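Robots at work - what do people do now?

At Cloltar, a sorting shop in Akstead, robot arms help tidy up baskets and bins. Same small job, over and over. Boring for poeple!
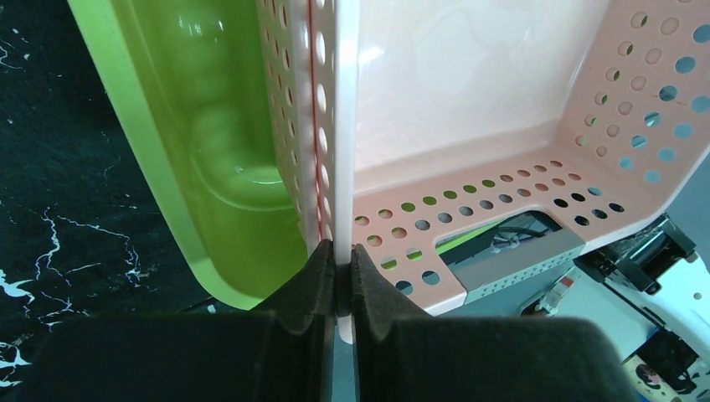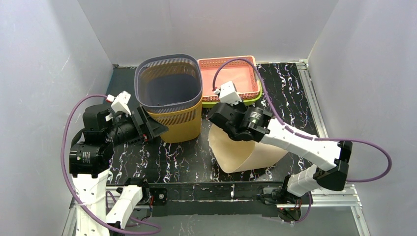
Top: gripper fingers pinching a white rim. Bottom: two arms, one on each side.

So did everybody go home? Nope. 18 people still work there. Less bending - fewer sore backs. New jobs too, like checking the arms and fixing cables. Some miss the old way. Thats OK to say.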